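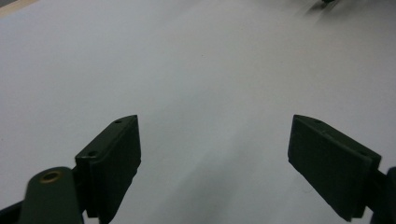 4.2 Equipment budget, hand-held rigs

Costing was done per station, not per rig. Reason: the first draft (Abbasi) priced two grippers and left out all the rest - sheet, stands, rails, cabling, spare fingers. Revised total for one station, 3,828 before tax. Arms not included, they sit on a separate line, see 4.4.

Fingers first. They are the part we expect to reorder most. The quote from Melik lists them as pairs, screws extra. Drekach sells only the full gripper, so one worn pad means a new unit or a lot of emailing. We priced Melik for fingers, Drekach for the body. Pads are dark green and the work sheet is pale, so they stand apart well at full opening (Figure 2). No second sheet color budgeted for that reason.
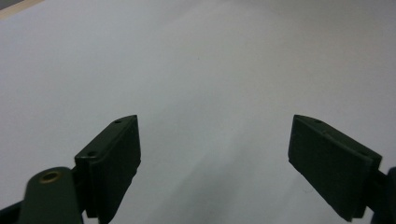

Page last changed: 8 February 2019

Planned spares are nine pairs per station until May. Could be too many. Lindgren argues for fewer and a faster reorder, but shipping from Valcárcel is slow and teh minimum order makes small batches silly. Left at nine for now. Bushings we treat as part of the linkage, not as a seperate item.

Tracking plates - one per gripper, two per station. Plates are cheap, reprints come out of the general print budget. Cables are not cheap. Every gripper on the bimanual station has its own cabling, and the run out to the stands has to be long enough for the operator's hands to move freely over the table. Budget for longer cable than the floor plan says.

Task props: arch with shelves, red balls. Small line, more than 100 for the whole set with replacement balls. Props from Gesa are quoted with delivery.

Figure 3. Bimanual station, one hand-held gripper in each hand, marker plates mounted. Arch and three red balls toward the far side of the sheet.
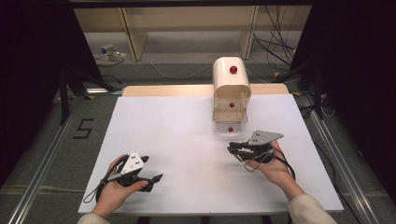 4.3 Floor space and shared items

Rails and stands are costed once per bay. Same for curtains. If a second table goes in, Ranjbar's estimate has to be redone, it assumes one table to a bay. Carpet numbering is free, paint was in stock.

Related items
4.4 Arms and controllers (Ahonen)
Spare parts order sheet, Melik
Notes on cable lengths (Chu)
Prop list, shelf and ball tasks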